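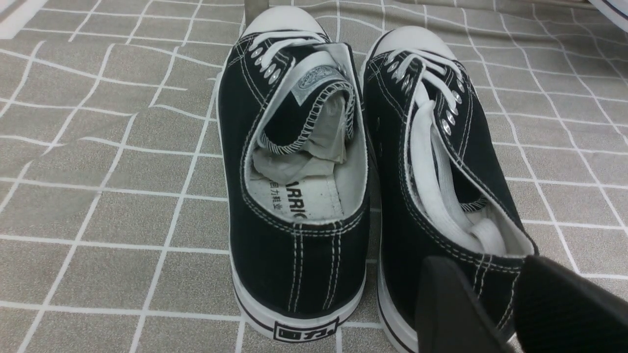

Two-finger gripper beside a pair of canvas sneakers.

Which grippers are in the trial?
The Dravitz and the Trevach, both with two fingers. The Sotelo arm stays the same for both.

How many picks does each one get?
80 per shoe type, at the same speed setting.

Does the wrist camera blur?
Yes, on fast moves. Compare edges on the mat lines before you blame the focus.

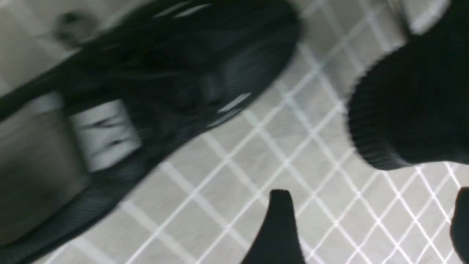
Wrist view with motion blur on the sneaker.

Can I use other shoes?
Yes. Mix canvas and knit pairs, and add slides if you have a rack.

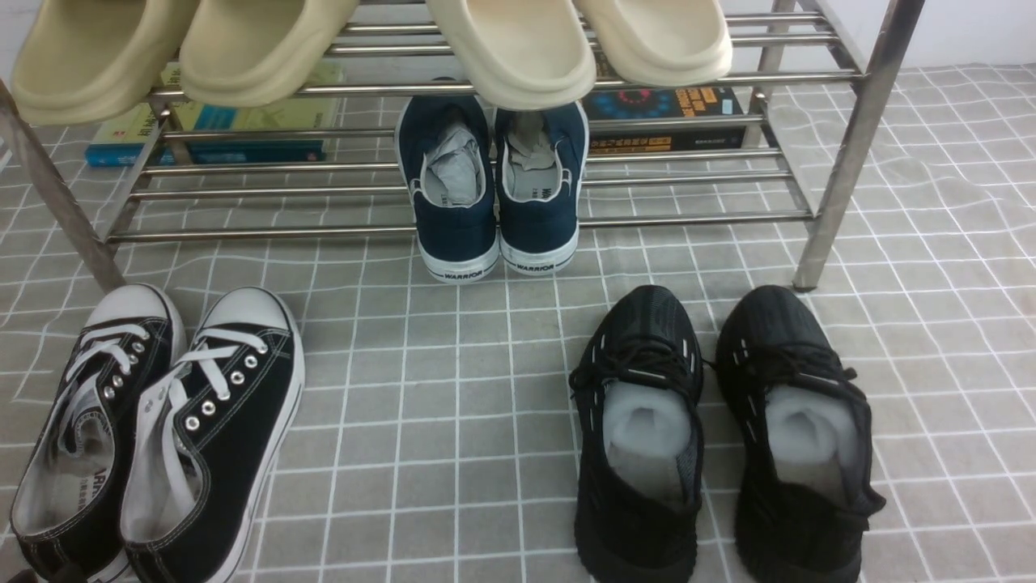 Log each pair under its own number in Prasemitz. Runs with fewer than 6 pairs are left out of the comparison.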